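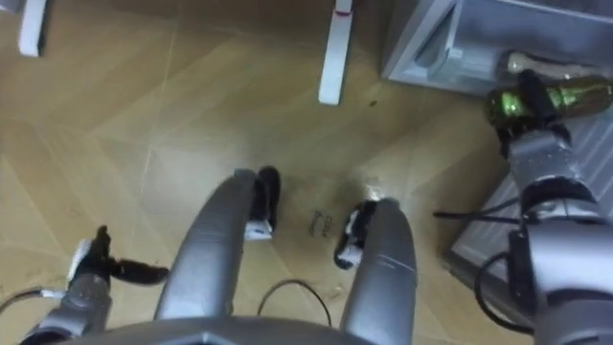 Pikley to extend robot handling at Lurkthorpe site from June

Last updated: Apr 24, 2023

Pikley will move its robot handling work at Lurkthorpe from evaluation to daily use in June. The change covers the refreshment and sample rooms on two floors and affects 23 staff.

Under the new rota, robots will take over the repeat handling of bottles and small items between desks and storage. Staff who now do this work will keep their grade and hours. Six of them will train as cell operators, a role that covers start-up checks, cable routing, grip settings and fault logging. The course lasts three weeks and is run on site by Vonness.

Two types of machine are in use. One has a pair of arms with black grippers and works close to floor level. The other is a humanoid with multi-fingered hands, used for work at desk height. Both run on task software supplied by Negi.

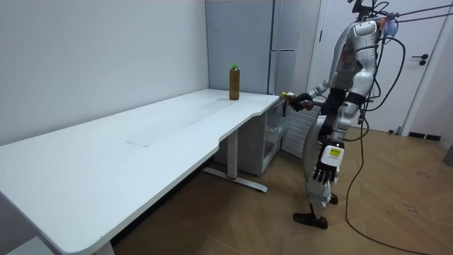 The humanoid at the desk in the Lurkthorpe workroom.

"The bending and carrying goes to the machines, and the decisions about what is moved and when stay with the shift," said Alaric Fitzsimmons, operations manager at Pikley. "Operators can stop a task at any point and do not need a supervisor's approval to do so."

Walking routes will be re-marked before the June start. Stop controls will be fitted at each door. Shift leads will review the fault log weekly and pass open items to Vonness.

Related items
Pikley and Vonness sign operator training agreement
Lurkthorpe site: changes to shift rota
Negi task software: release notes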